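3.2 What people told me about the hum

I should say at the start of this section that I came to the Pleso interviews expecting to write about traffic. That was the plan in my funding application, anyway, and I'd even drawn up a lovely map. But when you sit in somebody's kitchen and ask what the street sounds like at night, you don't get much about lorries. You get the fridge, the boiler, the neighbour's telly, and (over and over again) the drums.

Pleso has two community bands, and both of them practise at home for most of the winter. The older one goes back to the Rankin flats, which were put up with shared stairwells and very thin floors. The younger one started in Bismont and drifted across the river when the rents went up. Between them they account for a lot of my material. Of the 173 households that filled in the listening diary, 40 mentioned music coming through a wall or ceiling at least once, and hardly any of those called it a nuisance on the first page. The grumbling, where it came, tended to turn up later, once people had got used to writing things down and stopped being polite to me.

I found that shift really interesting, and I'll admit it made me go back and reread the early entries with a more suspicious eye. One diary begins with "a bit of tapping, quite cheerful" and a fortnight on has become "HIM AGAIN, half past nine". The sound may well have been the same the whole way through. What had changed was that the writer had begun listening for it, and I think I have to take some of the blame for that, as I was the one who'd handed over the notebook!

Figure 4. Round, shallow object with a shiny, wrinkled beige face and a thick black rim.

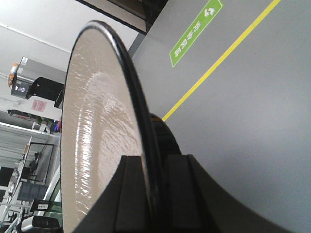

Elli Valtonen wrote back, after reading a draft of this section, that I was making the diaries do too much. Her point was that a person who writes "HIM AGAIN" might be annoyed, or might be rather enjoying having a him to write about, and that I'd got no way of telling which from the page. She also wondered why I'd left out the people who wrote nothing at all for days on end. Silence in a diary could mean a quiet house, she said, or it could mean a lost pen.

I've thought about this a good deal and I mostly agree with her. The blank days are a problem. I did ask about them when I collected the notebooks, but my notes are patchy (I was doing up to five visits in an afternoon by then, and the bus didn't wait), so I can't sort the quiet days from the forgotten ones with any confidence. In the tables I've left blanks as blanks. The coding comes to 628 separate entries in all, and a blank day doesn't count as an entry.

On the annoyance question I'm a bit more stubborn. It's true that capital letters aren't a measurement. Still, I went back to the writer of that diary in October and read the entries aloud to her, which felt awkward for both of us. She laughed at most of them. Then she told me she'd been meaning to knock on his door for years and had never known what she'd say once he opened it. She asked me to put that in, so there it is.

Other diaries are harder to read. Several people in the Lindilon terraces described music so closely, with the time it started and the bit that always went wrong, that I first coded them as complaints. Talking to them, I changed my mind about nearly all of them. They knew the tunes. One man had worked out which evenings were rehearsals and kept his radio off for them. I've since added a separate code, "following", for entries where the writer is plainly keeping up with what's being played, and I've used it sparingly. It overlaps with "annoyed" more often than I'd like, and I come back to the overlap in 3.4, where I compare the stairwell flats with the terraces.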